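Blade position rules for sim countertop scenes - what does everyone use?
Share 5 | 12 replies | 774 views

flarnis_ops
We are writing up scene rules for our kitchen manipulation tasks before we hand the generator over to a second team. Right now the scenes are random clutter with almost no limits on what can land next to what. The only rule on paper is that nothing spawns inside anything else. I want a short document, two pages at most, that says what a valid scene is, what a bad scene is, and what the arm is allowed to touch in each. Looking for what other people have settled on, mainly for blades and for objects that would be a hazard on a real counter.

Tibor Lengyel
We have had a written rule at Hrytsenko since March. Every object in the library gets a hazard class: none, sharp, hot, chemical, energetic. The class goes in the object file, not in the scene file. If it is in the scene file somebody will forget it when they copy a scene. Then the task script reads the class and sets a keep-out distance for the fingers. It took a while to tag everything but we have not had to redo it.

ovenmitt44
Why bother with keep-out distances in sim? Nothing gets cut. You want the policy to see contact with everything. If you block it from going near the knife it never learns what near the knife looks like.

Tibor Lengyel
The keep-out is a logged event, it doesn't stop the arm. We let it happen and count it against the episode. Blocking it in the controller is a different setting and we only turn that on for the hardware runs.

ovenmitt44
OK that I can live with. Your first post read like a hard stop.

flarnis_ops
Some context on what our generator gives you. I pulled one from the current batch.
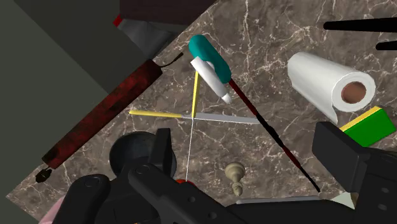

Counter scene, current generator, no hazard classes applied.

The knife is the one I care about most. There is a long tool with a teal handle lying across it, with the shaft over the tip of the blade. So if the task is "pick up the tool with the teal handle", does the blade count as a neighbor or as part of the grasp? Our rule does not say. I would also like to hear what people do with the red stick on the left. It looks like dynamite and it is in the same object pool as the sponge and the paper towels.

kestrel_b
Overlap is the problem there. We reject any scene where a sharp object is in contact with another object at settle time. Simple check, run once after physics settles, throw the scene out if it fails. You lose a share of your scenes and it is cheap to make more.

Tibor Lengyel
I don't agree with rejecting them. A knife under something is what a real counter looks like. If you only ever train on knives sitting by themselves you will be surprised the first time you put it in a real kitchen. Tag the scene as "sharp contact" and keep it in its own split.

kestrel_b
Depends on who uses the data. We ship ours to people who will not read the tags. I would rather they not have the scenes at all.

Tibor Lengyel
Then write that down as the reason. Half of the arguments I have had on this were with people who had a rule and no note on why it was there.

mrs_grommet
Coming at this from the test side. Two things I would put in the document:

Distance gets measured from the closest surface of the blade, never from the object center. On a long knife the center can be well clear while the tip is under the thing you are reaching for. We found 3629 episodes marked clean that were not, all from using centers.

Second, the handle and the blade need to be separate parts in the object file. Otherwise you cannot write "handle contact allowed, blade contact logged" and you end up banning the whole knife.

flarnis_ops
Ours is one mesh. That is going to hurt.

mrs_grommet
You can split it with a plane, you don't need to remodel it. I did 4 in an afternoon and the last one went quickly.

ovenmitt44
On the dynamite thing, just delete it. What household task needs it? You are going to get a video of an arm handing someone a stick of dynamite and that is the only video anyone will watch.

kestrel_b
Some groups keep odd objects on purpose as distractors, so the policy can't assume everything is kitchenware. There's a chess pawn on that same counter and I have no issue with it. I would pull the stick from anything with a "hand over" or "put away" task and leave it in for perception only.

Tibor Lengyel
Same. In our scheme it would be "energetic" and the only allowed action is none. It can be in view, and any finger contact ends the episode. For the white tube by the teal handle I would want someone to open the asset and see what it is meant to be. Glue and ointment might not get the same class and I can't tell from the render.

flarnis_ops
Good point, I will check the library entry. Draft rules as of 24/08/2024, please pick at them:

1. Hazard class lives in the object file.
2. Distance is measured surface to surface, blade part only.
3. Handle contact allowed, blade contact logged as an event.
4. Sharp objects touching anything else at settle - scene goes to a separate split.
5. Energetic objects are perception only, contact ends the episode.

kestrel_b
I still say reject on 4, but I see I am outvoted. Add a line saying who can change a class once it is set. At Fledaren two people edited the same file and the scissors were "none" for weeks.

mrs_grommet
Rule 2 needs a number in it.

flarnis_ops
It will get one after I rerun last month's logs with the blades split out. I will post the version with the number in this thread.

12 comments hidden - Show more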